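Setting up your grievance channel, part 2: taking in a complaint and getting it logged

I wrote the first version of this guide for the suppliers we work with at Bindstead, and I've been fiddling with it ever since. Part 1 covered who should own the channel. This part gets you from an empty inbox to a working complaints log. 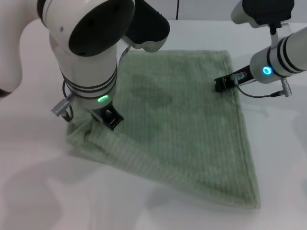 Before you start

You'll need a shared mailbox, a phone line that takes voicemail, a log (a spreadsheet is fine, I used one for years) and two people who can open all three. I do mean two. When I set up the channel at Haugen I was the only one with the password, and then I went on leave in July and came back to 47 unread messages, one of them from a night cleaner whose wages had been held back for the whole of that time. I still feel bad about that one.

You'll also need your human rights policy to hand, the version your board signed. If it doesn't mention contractors and agency workers, stop here and go back to part 1, section 6.

Setting up the intake

1. Name the mailbox something plain. "Concerns" or "speakup" both work. Please don't use "compliance" (people think they're the ones in trouble!).

2. Record the voicemail greeting in every language spoken on site. Ask the workers which languages those are and don't go by the HR file, which in my experience lists whatever was on the application form. Marilou Dumlao did our Tagalog greeting in one take, and she cut my script by half while she was at it. It's much better for it.

3. Keep the greeting under 20 seconds. Say who will listen, that the caller needn't give a name, and when they'll hear back.

4. Open the log and make these columns: case number, date received, how it came in, what the person says happened, what they want done, who is handling it, date of first reply, outcome. Leave out the name column. Names go in a separate file with its own password, matched by case number.

Note: the column people always skip is "what they want done". Fill it in using the person's own words. I've watched managers spend weeks designing a remedy when all the worker had asked for was a copy of her contract.

5. Send a test complaint from a personal phone, off the company wifi. Then ring the line as well. If you get a security warning, or a voicemail that cuts you off halfway, so will everybody else.

6. Put the posters up. Canteen, changing rooms, the inside of toilet doors. At the Zement site they'd put theirs behind the reception desk, where the only person who could read it was the receptionist.

Caution: never put the poster next to a supervisor's office or under a CCTV camera. Nobody is going to stand there copying down the number.

When a complaint comes in

1. Give it a case number straight away, even if it looks like a muddle or a grumble about the car park. You can close it later, but you can't easily explain why you never opened it.

2. Reply within 6 working days. This first reply doesn't have to solve anything. It says we've got it, here's your number, here's who is looking at it, here's when you'll hear more.

3. Check whether anyone is at risk now. Held passports, threats, locked exits, a child working: any of these goes to the senior contact the same day, by phone. Don't email it and hope.

4. Ask the person how they'd like to be contacted, and stick to that. If they say text only, after nine in the evening, then it's text only, after nine in the evening.

5. Pick a handler who doesn't manage the person being complained about, and who isn't managed by them either. On small sites this can be really awkward. Teodor Sundqvist, who ran the channel for Zoketti before me, used to swap handlers with a neighbouring firm under a short written agreement, and I've borrowed the idea shamelessly.

Caution: don't try to work out who sent an anonymous complaint. Don't compare handwriting, don't check the rota, don't ask "just out of interest". That counts as retaliation in our policy and it should in yours too.

Note: using your channel must never stop someone going to a union, a labour inspector or a court. Say so on the poster and in the first reply. If your lawyers have given you a waiver form to hand out at this stage, give it back to them.

Checking that people trust it

A quiet channel worries me far more than a busy one. In our first year we had 58 cases, my director went rather pale, and I had to talk him out of setting a target to bring the number down. (Please don't ever set that target.)

Every three months, go through the log and look at which sites and shifts are missing. If the night shift hasn't raised a single thing, go and have a cup of tea with the night shift, and leave the supervisors out of it. Write down what you hear and give it a case number if it needs one.

Part 3 covers investigating, agreeing a remedy and what to do when the two sides don't accept the outcome. Have your names file and your log set up before you start on it.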